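Relabelling the shirt folding data

I spent most of December not collecting any new demonstrations. We had plenty of folding episodes already and the policy still stalled halfway through, so Xuelian Jia and I went back over what we had.

The stall always looked much the same. Both arms would come in, take hold of the shirt, lift a little, and then hover. Sometimes they would set the cloth down and start again from the approach. In the logs you could see the predicted actions flipping between two options from one chunk to the next, one heading into the fold and one heading back out to smooth the fabric. Either would have been fine if the policy had stuck with it.

Our demonstrations came from 2 operators, and they fold differently. One of them flattens the shirt thoroughly before making the first fold. The other folds straight away and tidies up the wrinkles afterwards. With both styles in the same pile and no label to tell them apart, a shirt that is partly flat is a valid starting point for either behaviour. A flow-matching policy can represent both modes in theory. In practice ours resampled at every chunk and kept changing its mind.

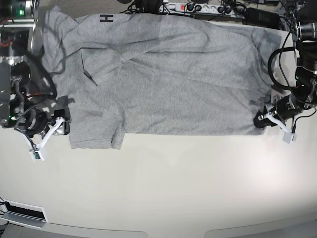

Grey shirt lying sideways, one gripper near the sleeve and the other at the hem end.

A shirt in about that state is where the trouble starts. It's spread out but there are still soft diagonal wrinkles through the middle, and it isn't obvious from a single image whether the next move should be to smooth or to fold.

Our first attempt at a fix was to throw out one operator's data. That did get rid of most of the hovering, but the policy became brittle when the shirt started out rumpled, and I didn't like losing the coverage. The second attempt was a stage label. We split every episode into 5 stages (approach, flatten, first fold, second fold, release) and trained a small classifier head alongside the policy to predict the current stage. The predicted stage then gets fed back in as conditioning for the next chunk, with a bit of hysteresis so it can't jump backwards on one bad prediction.

Labelling was dull but not hard. Xuelian wrote a script, which we called Ukach, that proposes boundaries from gripper openings and wrist speed. I went through and corrected them by hand. The script was good on the folds and poor on the line between flattening and folding - the very boundary we cared about most. I ended up placing nearly all of those myself.

We ran 20 trials with the old policy and 20 with the new one, using the same shirt and alternating between them so the lighting and the motor temperatures wouldn't favour either. The old policy hovered often enough that you'd learn to expect it. The new one hovered in 2 of its trials, and in both of those the classifier was sitting right at the threshold between flatten and first fold. The folds themselves are no neater than before. Sleeves still end up poking out the side now and again, and the stage label does nothing for that.

I should be clear that this is one shirt in one colour on one table. Yuzhen Jia asked whether the hysteresis alone would have done the job without any labels, by just forcing the policy to commit to longer chunks. It's a fair question. We did try longer chunks early on and the grasps got worse, but we never tuned it properly, so I'll rerun that comparison before claiming much.

The other thing on the list is a long-sleeved shirt. I've got one washed and sitting on the desk, and the rig is free on Monday.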